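Skillet Cornbread the Way My Aunt Makes It

October 15, 2022

My aunt Gifty Gyamfi has made the same cornbread for as long as I've been eating at her table. She bakes it in a cast iron skillet, she doesn't put flour in it, and she uses just enough sugar that you might miss it. I asked her for the recipe in March and she told me it over the phone while she was doing something else, so it took me a few tries to get it right.

I grew up in Dindotville, where every church supper had at least one pan of yellow cornbread that was sweet enough to frost. I liked that kind fine. My aunt's is different. It has a dark, crunchy bottom and a soft middle, and it tastes like corn. We ate it with greens, with beans, and cold the next morning with milk poured over it.

The cornmeal matters more than anything else. She buys hers from the Hudec mill out on the Starkumeck road, in the plain paper sacks. It's a medium grind, white or yellow depending on the week. I live too far away to shop there regularly, so I buy stone-ground meal at the grocery store and keep it in the freezer. The fine, powdery kind in the cardboard canister will work, but the texture comes out closer to cake and you will want to cut the buttermilk back a little.

My first try was too dry. The second stuck to the pan so badly that I served it in a bowl with a spoon. Both times I had been putting the batter into a cold skillet, a step I didn't write down correctly. The skillet has to be in the oven while the oven heats up, with the bacon fat already in it. When the batter goes in, you should hear it sizzle around the edges.
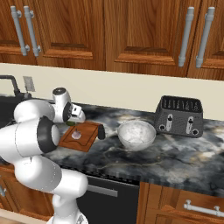 Cutting board on the counter, gripper just above it.

You can serve this with whatever you have. I usually put out sliced cucumbers and onions in vinegar, and a pot of pinto beans if I started them early enough. My neighbor Ekene Ogbonna likes his with hot pepper jelly, and he's brought over a jar more than once when he could smell it baking. I didn't think I'd like that but I do. The pepper jelly from Bostico is the one he buys. Plain butter is still my first choice.

What you need:

2 cups medium-grind stone-ground cornmeal
1 teaspoon baking powder
1/2 teaspoon baking soda
1 teaspoon salt
1 tablespoon sugar
2 eggs
1 3/4 cups buttermilk
3 tablespoons bacon fat, or butter plus a little oil

What to do:

Put the bacon fat in a 10-inch cast iron skillet and set the skillet in the oven. Turn the oven to 425 and let everything get hot together. Mine takes a good 20 minutes, longer than the beep would have you believe.

Stir the dry ingredients together in a big bowl. Beat the eggs into the buttermilk in a measuring cup or small bowl.

When the oven is ready, pour the buttermilk mixture into the dry ingredients and stir until there are no dry spots. Don't let it sit.

Take the skillet out carefully and tilt it so the fat coats the sides. Pour most of the hot fat into the batter, give it a couple of quick stirs, and scrape the batter into the skillet. Put it right back in the oven.

Bake 20 to 25 minutes. The top should be golden with a few cracks, and the edge should be pulling away from the pan. Run a knife around it and turn it out onto a plate or a board, bottom side up, so the crust stays crisp.

A few notes:

If you don't have buttermilk, plain yogurt thinned with milk is the best substitute I've tried. Milk with vinegar in it was all right, a little flat.

My aunt sometimes adds a chopped green onion or two. I've done it with the green tops only and liked it. She also makes a version with cracklings at New Year's, but I haven't gotten that one out of her yet.

Leftovers keep for 3 days, wrapped, on the counter. After that I crumble what's left and freeze it in a bag until there is enough for dressing. To reheat a slice, split it and toast it cut side down in a dry pan.

I made two skillets last weekend, one for us and one for a friend who just had a baby. She texted to ask if the bottom was supposed to be that dark. It is.

Next time I'll write up the pinto beans. They're mostly just beans, salt and an onion, but people keep asking.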